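Comparing grippers at the chessboard: an interview with Ettore Barbieri

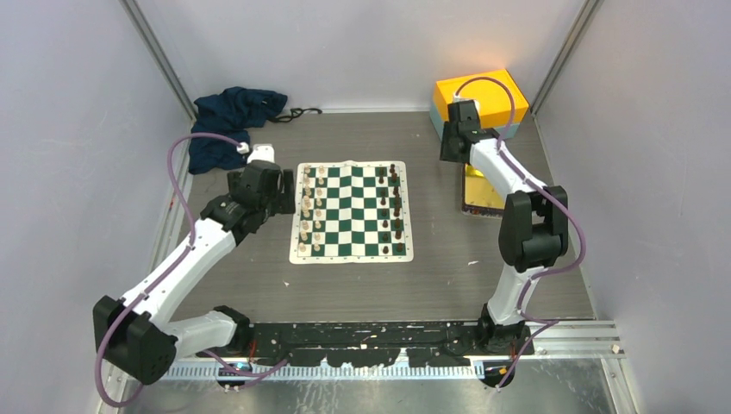

The two-arm workspace at the Ganton laboratory, with the chess pieces in their starting positions.

When the Ganton laboratory began its comparison of robot grippers in March, the staff wanted a task that visitors could understand and that engineers could score. Ettore Barbieri, who leads the trials, settled on chess, although neither arm is expected to play a game.

"We are not interested in strategy," Mr. Barbieri said. "A chess set gives us objects of different heights, standing close to their neighbours, on a surface with clearly marked squares. If a finger is too wide, we learn that very quickly."

Two sets of gripper fingers are under review. The Orlandini fingers are narrow and stiff, while the Piklow fingers have a softer pad that gives slightly under load. Each set is tried on both arms, so that a difference between the arms is not mistaken for a difference between the fingers.

A full trial consists of 60 moves. The operator calls for a piece to be lifted, carried to a named square and released. A move is scored as complete only if the piece remains upright and its base lies within the lines of the square. Neighbouring pieces must also be left standing.

Over 700 moves have been recorded to date. Mr. Barbieri was careful about what they show.

"The Orlandini fingers are better in the back row, where there is very little room between a rook and a knight," he said. "The Piklow fingers are better at letting go. A stiff finger can drag the piece a few millimetres as it opens, and on a small square that is enough to lose the point."

Pawns have proved the more difficult pieces for both designs. They are short, and the gripper must come down close to the mat before it can close. Early in the program the approach height was set too low, and the fingers pressed into the vinyl. The height was raised and 105 moves were run again under the new setting.

The roll-up board was itself a matter of some discussion. A rigid board would have remained flatter, and one member of the group argued for it at length. Mr. Barbieri preferred the vinyl.

"It does not lie perfectly flat every time, and the position must be checked before each trial," he said. "I regard that as useful. A customer's table will not be perfect either."

Asked about the cables, he acknowledged that routing had taken more time than planned. Each gripper cable follows the outside of its arm, with slack left at the wrist. In the first layout the slack was too short, and the wrist could not complete its turn over the far side of the board. Cable length is now recorded on the set-up sheet along with finger type and closing force.

Changing from one set of fingers to the other takes 20 minutes, including calibration. Mr. Barbieri would like to see that time reduced, and said the Ultby office was preparing a revised mounting plate for this purpose.

The next stage will require one arm to pass a piece to the other above the centre of the board. Both finger designs will be used, including in mixed pairs. Mr. Barbieri declined to predict a result.

"I have a preference, and my colleagues know what it is," he said. "I would sooner wait for the scores."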